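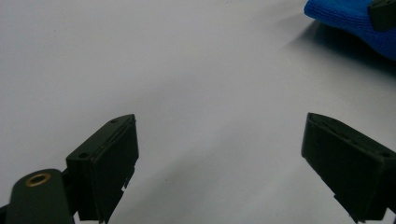
Barredo Community Kitchen: progress report to the Cidine Fund

Aug 9, 2024

Period covered

This report covers the work from the start of the grant in February to the end of last month. It follows the headings in your reporting form. Receipts are in the attached folder, in the same order as the budget lines.

Meals and attendance

We served 3,558 hot meals in the period. Of these, 2,902 were eaten in the hall and the rest were taken away or delivered. The target in the grant agreement was for the whole year, so we are ahead of where we expected to be. Lunch on weekdays is still the busiest sitting. The early evening sitting started slowly and is now steady, mostly families coming straight from the after-school club.

We have seats for 70 and on several days in the spring we filled them and had people waiting in the corridor. We now run lunch in two halves on those days. It means a quicker turnaround on the washing up but the queue has gone.

Kitchen works

The new extraction hood was fitted by Nemov in the Easter break. The job overran by 4 days because the old ducting was narrower than the drawings showed, and a new length had to be made. We served cold food while the cooker was off. The final bill was within the quoted price.

The second sink is in and passed by the hygiene inspector. The floor by the back door has not been done. Two firms have quoted and we are waiting for a third.

Food supply

Most dry goods still come from Hedeo at the discount agreed last year. Vegetables have been harder. Our usual grower lost early crops to the wet spring, and for several weeks we bought potatoes and carrots at full price. This is the main reason the food line is overspent. We expect it to come back into balance by the autumn, when the allotment society's surplus starts to arrive.

Training

Two food hygiene courses were held in the hall and everyone who cooks regularly now has a current certificate. The knife skills session was put off when the trainer was ill and will run in the next period.

Changes we are asking for

We would like to move the unspent part of the publicity line into food. Posters and leaflets have cost very little and we have no need of more. Please let us know if this needs a separate form.

Next period

Finish the back door floor.
Replace the chest freezer, which is icing up badly.
Hold the knife skills session.
Open on one Saturday a month, if we can fill the cooking rota.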